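News > Company > Press releases

February
By the Rellosmont press office

Rellosmont opens its pattern archive to small interior studios

CLIMTON — Rellosmont, a maker of printed wall coverings, will open its pattern archive to independent interior studios from this month. The archive holds 1,566 designs, and the greater part of them has never been on sale outside the trade. Until now, a studio had to order 200 rolls before we could print an archive design. The new minimum order is 3 rolls.

The decision follows a trial with 13 small studios in the Climton area. They asked for short print runs, for samples large enough to judge a repeat on the wall, and for one person who answers the telephone. We have tried to arrange all of these. Sample sheets are now printed at full scale, so that a customer can see how a large motif behaves in a corner or beside a door.

"A small studio often has only one room to paper, and it could not buy from us," said Yasuo Shibata, head of the archive at Rellosmont. "I was sorry every time I had to refuse such an order. Many of these designs have been lying in drawers for a long time, and I would like to see them on walls again."

The archive is arranged in families: florals, stripes, geometric prints, marbles and animal prints. During the trial the animal prints were requested more often than we expected, above all in soft colours. Studios told us that a leopard pattern in pale pink is easier to live with than the same pattern in yellow and black, and that it goes well with a dark surface. 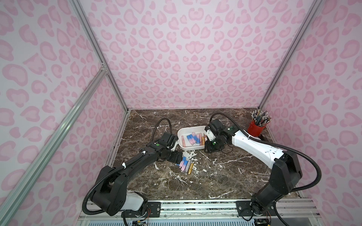
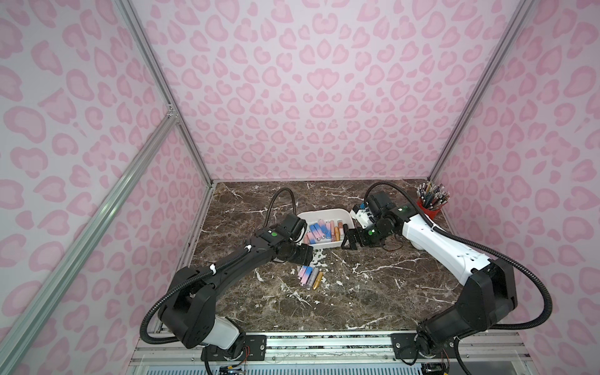
Pale pink leopard print on the walls, with a brown marble-patterned tabletop.

Can a studio change the colours of an archive design?
Each design may be ordered in its original colours or in one of the new shades prepared by our colour room, but we do not mix a private shade for orders below 200 rolls.

Printing is done at our Nishimura works, where the shorter runs have their own line. Paper comes from Gundska, our supplier for many years, and its weight is the same for large and small orders. Delivery inside the country is included in the price. For deliveries abroad, the studio receives a separate offer before it confirms the order.

Studios which wish to visit the archive in person are welcome every Wednesday, by appointment. Visitors may take sample sheets with them and keep them for the length of their project — we ask only that the sheets are returned flat and not folded.

Requests for appointments and for the printed index of designs should be sent to the archive desk at Rellosmont, Climton.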